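Levente Kun
27th January

I read the full-year report of Ondisik this morning, with coffee, and I want to write down some points. I own a few shares, so please keep this in mind.

Revenue of the parts maker went up to 507 million euros. The headline is good. But the operating profit fell, and the company explains it with the start costs of the new axle line in Flostano.
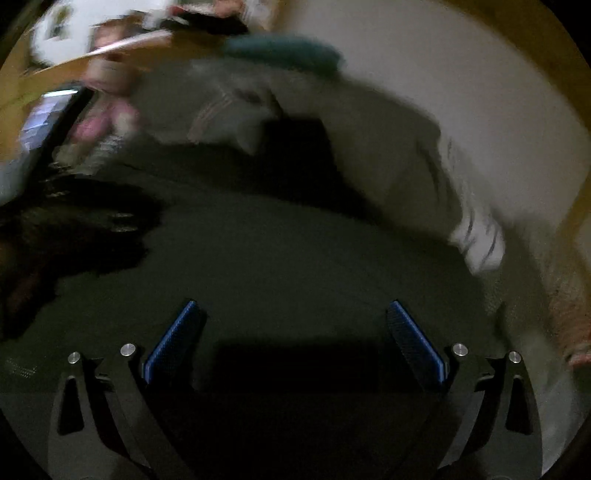
The debt is for me the more interesting part. It was 185 million in August, when they bought Kiklow. Now they say they have paid back 30 million of it. This is faster than the plan they showed us at the time of the purchase.

What I do not like: the order book is described only with words. "Solid" and "healthy" are in the text many times, but there is no number. Last year there was a number.

Also, 15 percent of sales still comes from one customer, Aguirre. The contract must be renewed this year. The report gives it one sentence, and the sentence is in the notes.
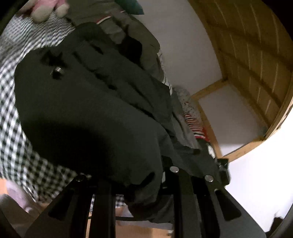
Fergal Keogh: Aguirre has signed short extensions before while they argued over price. I would worry more about the axle line. Did they say when it stops losing money?

@Fergal They say "in the second half." On the call an analyst asked for the month and did not get it.

The dividend stays the same. I keep my shares for now and I will read the notes again tonight, slowly, with a dictionary for the tax part.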